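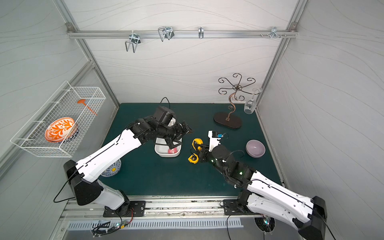

*300 words, or 9 minutes if you do the exercise*

## Handout 7: Like With Like

Household Organization, Grovbridge evening section. Bring a pencil.

Last session we agreed that a household owns one tape measure. Then everyone went home and looked. The tape measure is our model object for the term because people buy a new one each time they can't find the old one, and then they find the old one.

**Rule 1.** Gather before you judge. All of a kind go in one plain container, even the ugly ones.
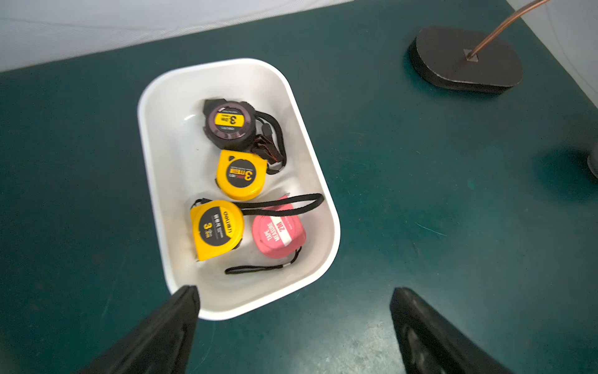
Aisyah Hartono objected at this point that a tape belongs where you measure things, so one in the kitchen and one by the door is a system and she will not be gathering anything. Fair. Write down her objection, it comes back in Handout 9.

**Rule 2.** Compare what the labels say. A 2 m tape and a 3 m tape are different tools, whatever your spouse claims. Duplicates are two of the same length that do the same job.

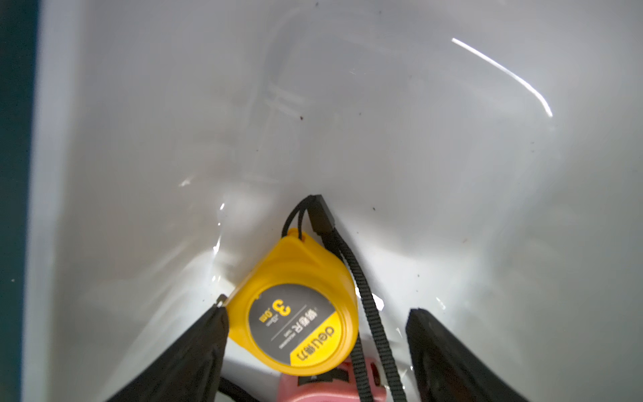 **Rule 3.** Straps count as part of the object. A wrist strap left to wander will tie itself to its neighbor by September. Wrap it or hang it up.

**Rule 4.** Fragile things get their place first - stemware before hardware, always. Plates can stand on edge in a wall basket, and a spatula may share with them if it behaves.
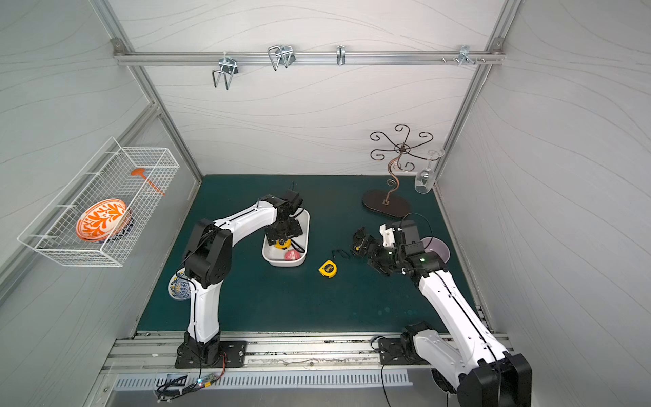 Hooks are for things you reach for weekly. Fill every hook and you have built a closet with no door.

**Reading:** Nair, up to p. 146. Skip the Olter chapter on drawer dividers unless you enjoy that.

**Exercise:** one tray, one kind of thing, your own house. Sketches to Hafiz Tjoa.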